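Bevstead folding clothes rail, chrome

I bought the rail in March to replace a wall-mounted airer that had pulled its plugs out of the plaster. I wanted something I could put away when people come round, and the Bevstead was the cheapest chrome one with legs that fold.

Setting it up took me 13 minutes the first time and far less now. You open out the stands, tighten the joint clamps and drop the rod on. The instructions are a single sheet of drawings and the second drawing has the clamp the wrong way round, so ignore that one.
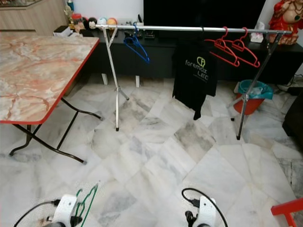 The rail up in the living room, between the folding table and the TV unit.

The rubber feet hold well on a marble floor. My old airer used to creep when I loaded one side. T-shirts and shirts are fine on it, but I wouldn't hang wet coats or a duvet cover - the rod bends a little in the middle under a full wash.

The legs do spread wide, and I've kicked one more than once on the way to the sofa. Plastic hangers slide along the rod very easily, so thin tops bunch up if you knock it.

Folded, it goes behind the wardrobe with 2 cm to spare. Chrome shows fingerprints but wipes clean.

Four stars. I'd buy it again for a small wash.

Melur Oei, Estthorpe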